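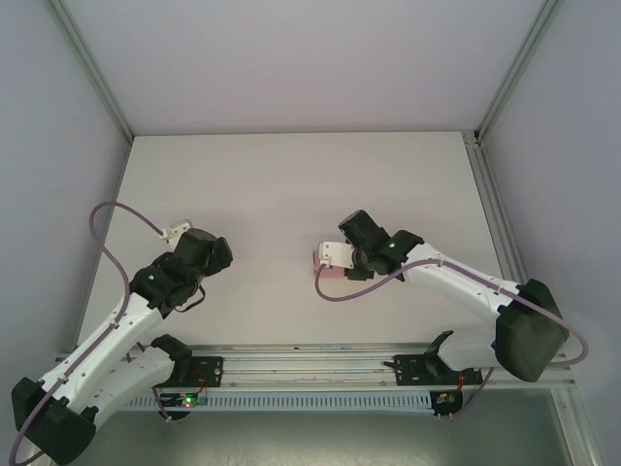
Uvodton two-arm bench kit goes on sale, ships in May

March 30, 2024

Mistport. Uvodton has opened orders for its two-arm bench kit, the one it has been teasing since last fall. Price is $1498 for the parts version, you build it. Assembled and tested costs more, and the company hasn't posted that number yet. First boxes go out in May.

What you get: two arms in white plastic and black joint housings, one aluminum rail, a slotted cable tray, two small controller boards that sit under the arm bases, grippers, cable clips, a bag of screws. The enclosure with the gray walls is extra. So is the work surface, though any flat white panel the right size will do, Uvodton says. Computer not included.

The arms bolt to the rail facing in toward the middle of the table, so both can reach the same spot and pass a part across. That's the pitch. Most kits near this price give you one arm and a clamp. Shops and school labs that wanted two have been buying two kits and fighting with the alignment. On this rail the base plates slide, then lock down.

Build time, according to the manual, is one weekend. We'd plan for two. The manual runs to 27 pages and the wiring section is thin, no drawing at all for the board on the right-hand side. Uvodton says a revised PDF is coming before the first shipment.

Cables run outside the arms, clipped along the upper links with a loop of slack near the gripper. Easy to swap if one goes bad. Also easy to snag, so leave more slack then you think you need and run the wrist thru its full turn before tightening anything. Spare cables are sold in pairs.

Each gripper takes bolt-on fingers. The stock ones are plain white brackets, fine for blocks and small plates, not much use for anything round. Padthorpe, the parts shop, will carry soft fingers for the kit and says it'll have them in stock the same week the kit ships.

Software is the usual mixed bag. Record a motion by hand, play it back, mirror it to the other arm. Mirroring worked first try in the demo we got. The handoff routine, one arm to the other, took a few tries and somebody had to nudge the start position. There's a scripting mode too but the docs for it were not online as of this morning.

Competition: Dong sells a single-arm kit for $900, and its arm is shorter. Two of those would run you $1800, without a rail. Uvodton knows this and has the math right on the order page.

The first run is 1205 kits. Orders are limited to two per customer until those are gone. Schools can order on invoice, everyone else pays up front. Returns within 30 days but only if the bag of joint parts is unopened, so read that bit first.

Warranty is one year on motors and boards. Plastic links are not covered, files for printing your own are a free download.

Update: shipping outside the US will open later, no date given. We've asked.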